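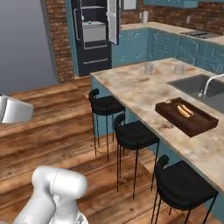

Marzo, por la tarde

Segunda semana con la cocina simulada. El equipo Vullness terminó ayer la suya y nosotros seguimos con la secuencia de la nevera. Hoy lanzamos 40 episodios y salieron bien 9. Casi todos los fallos son iguales: la base llega torcida, el brazo no alcanza y se agota el tiempo en el paso 200.

Por la mañana cambié el punto de partida y lo alejé de los taburetes negros de la isla, que estorban al girar. Mejoró algo. Los dos vasos de la encimera los dejo donde están, porque la prueba de Praren los pide. La bandeja de madera la moveré mañana si queda tiempo.

También perdí una hora con el registro. El episodio 121 se guardó vacío y hubo que repetirlo entero. En el club dicen que ya pasó con la versión anterior de Trultier y que se arregla actualizando. No he actualizado todavía.

Falta escribir la memoria, al menos la parte del método. Mañana, otra tanda con la puerta abierta desde el principio y el límite de pasos más alto.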